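Filed under: Fittings & Furniture > Shelving > Closed tickets

Ticket 2239: double desk unit, drawer sticking and things wandering off the shelves
Opened by: Kirsty McPhee
Picked up by: Ieuan Rees
Priority: Low (requester disputes this)

Kirsty, 09:15
The right-hand drawer on the double desk in the upstairs study room needs two hands and a foot. It also stops short when you shut it, so whoever sits there gets it in the ribs. Separately, small items on the shelves above keep migrating to the right and then to the floor. Lakshmi thinks the unit is leaning. I think so too but would like it noted that she thought it first.

Ieuan, 09:50
Is this one of the Flatley units or the older Droter? They look the same and come apart differently, as I have the scars to show.

Kirsty, 10:05
It's white and it has a drawer on each side. Beyond that we are not on speaking terms. Lakshmi has found the instructions and says Flatley.

Ieuan, 11:30
Came up and had a look. Drawer first. Runner on the left side of it had dropped off its rear screw, so the drawer was going in at an angle and jamming. Refitted the screw, cleaned out the track and removed one birthday card, unsigned, from behind the drawer. Now opens with one hand. Left-hand drawer checked while I was there and has nothing to apologise for.

Then the lean. Put a level along both desk tops. Left side fine, right side down by 12 mm at the far end, which would explain the wandering. The adjustable foot had wound itself nearly all the way in. Wound it out again until the bubble behaved. Asked for the shelves to be restocked as normal so we could see whether anything set off on its travels. 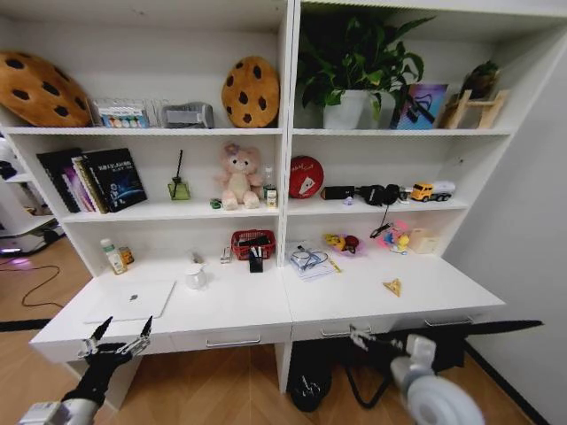

Shelves with their usual load, both sections. Headphones and toy truck on the right, middle shelf.

Kirsty, 14:10
Restocked. The red ball is the control experiment, as it was always the first to go. I've put it at the left end of its shelf with the whole run in front of it, so if there is any slope left it has every opportunity.

Ieuan, 14:25
Noted. Two requests while we wait. The headphone cable hangs over the front edge, and sooner or later somebody will catch it with an elbow and blame the shelf. Please coil it. And the books on the left are leaning because they have nothing to lean on, so that isn't a level problem and I won't be taking it on as one. A bookend would do it. Foulkes in the post room has a box of them and no known plans.

Lakshmi Mathew, 14:40
Can the plant in the white pot stay where it is? It's already up to the top of its opening and I'm told plants continue.

Ieuan, 14:45
It can stay. Growth is outside the scope of this ticket.

Sandra Dobson, 15:20
Who approved two cookie cushions?

Kirsty, 15:22
Also outside the scope of this ticket.

Ieuan, next morning
Ball has not moved. Rechecked the level, still good. Drawer opened and shut 30 times in a row, to the irritation of Cleiton Xavier, who was on the phone. No sticking. I've put a dab of thread lock on the foot so it stays wound out. If it drops again, raise a new ticket and don't wedge it with a beer mat.

Status: Resolved
Outstanding: bookend (Kirsty), cable (whoever owns the headphones)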